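November 26, 2021

Friday, upstairs table. Naledi Potgieter was supposed to join me for the morning but got stuck over at Kekthorpe, so I'm writing more than usual so she can pick it up from here.

The job is the little landing set for Hostia: a few everyday things on a wooden table, laid out so the place looks like somebody lives there and has just gone to make coffee. Marta wants it plain. I want it plain too, but my plain always has two more things in it than hers does, and we went back and forth on that for a good 30 minutes (friendly! mostly!).

First question was the light. The ceiling up there is all white, arch and beams and the long duct, and with the light panel on it throws everything back down at you. Great for seeing what you're doing, not so great for anything with a shine on it. 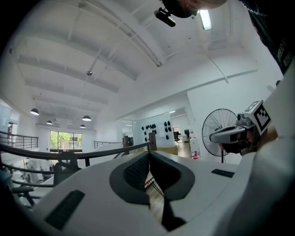
So I started with the tabletop and left the objects for later. The grain is lovely but it picks up glare, and I don't want to put anything glossy in the bright part. I asked Marta Polishchuk if we could get away with a coat of the Hamorine matte wax and she said fine, but test it on the underside first, and only after the Hostia job is signed off. Noted. There's a 200 ml tin on the shelf by the sink, don't buy another one.

Things I'm deciding between:

- The deer picture. Black frame, dark drawing, pale background, big antlers. I love it. Marta says it's a bit much for a small table, and I say it's the only thing with a face so it stays. Lying flat for now, I haven't made up my mind about standing it up.
- The tan-yellow notebook-looking thing. It goes left, a little crooked. The worn edge is the best part of it, so please don't swap it for a clean one.
- The green bowl from June. Out. It looked wonderful in June and it looks like a salad now.
- The glasses case, the beige one. Open, with the glasses in it, near the front. Closed it's just a lump, and open it tells you somebody reads here. I keep fussing with the lid angle. 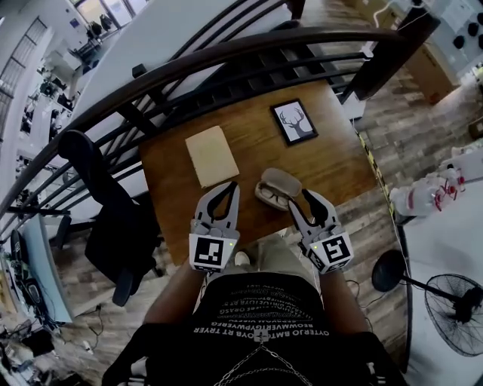

## Still to do

Try the case closer to the notebook. At the moment the front of the table feels like one idea and the picture feels like another one, and I'd like them to be on speaking terms.

Ask Kong about felt dots for the back of the frame. They sell them in packs of 100, which will last us until we're all retired, but a scratch on that table would be on me.

Naledi, if you get in before I do on your next day, move whatever you like except the deer. Leave me a note about the lid!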